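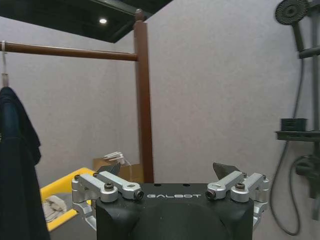

Section 4: Setting up the clothes rack

By now you should have the walls up and the floor down (if you don't, go back to Section 3, I'll wait). The rack is my favorite part of the whole Plunudcombe room kit, mostly because it goes quickly and the place starts looking lived in right away! I've put together two of these, one for the Dembridge room and one for my own hallway, and my notes from both are mixed in below.

You'll need the long bag of bolts marked R, the hex key, and a soft blanket to lay the parts on. Set aside 60 minutes for your first try.

1. Spread the blanket and lay both uprights on it with the drilled sides facing each other.

2. Fit the slats of the shoe shelf between the uprights. Finger-tight only for now.

3. Add the hanging rail at the top, then stand the whole thing up and tighten everything, bottom bolts first.

Caution: get a second pair of hands for the standing-up part. I did the first one alone and put a dent in my baseboard that I still see every morning.

4. Walk the rack to its spot. Mine likes being against the wall with enough room behind it for an arm and a coat sleeve.

Note: the finish scratches if you drag it. Lift!
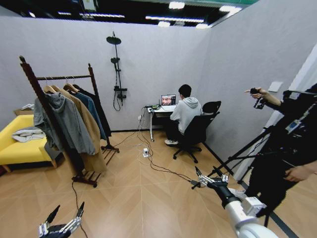

5. Now hang things up. Heavy coats go toward the middle of the rail and the light stuff can fill in at the ends. I use wooden hangers for anything with shoulders, and I face all the hooks the same way (fussy, I know, but you can grab a coat with one hand).

6. Give the loaded rack a gentle push from the front. If it rocks, check the bottom bolts again before you blame the floor.

Section 5: The shower set

The wall panel comes pre-drilled for the Lindholm shower set. It's display only in this kit – there's no water behind it and there never will be, so put the plumber's tape back in the drawer.

1. Mount the riser first. The top bracket sits 86 inches off the floor.

2. Put on the big overhead shower head, then clip the handheld one lower down.

3. Hook up the hose and let it hang in an easy loop. If it kinks, undo the lower end, let it untwist, and try again.

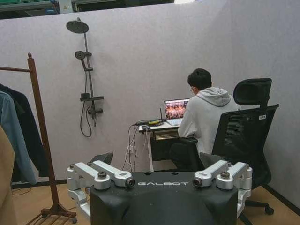
Shower set on the panel, with the clothes rack to its left.

Note: the panel surface marks easily. Wipe it with a dry cloth, no sprays.

Section 6: Desk and cables

1. Roll the desk to the back wall, close to the outlet, and get the chair in before you plug in anything.

2. Run the cords down from the back of the desk. I leave slack here and tidy up once everything has found its place – the Clestum cable ties are a pain to cut off twice.

3. Push any long cord up against the baseboard when you're done for the day.

Caution: don't roll the chair over cords.
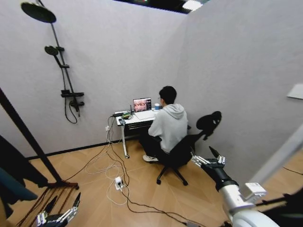 Desk against the back wall, cables not yet tied up.

4. Sit down and check your elbow room. If the chair arms bump the desktop, lower the seat a notch.

Spare bolts go in the bag taped under the desktop.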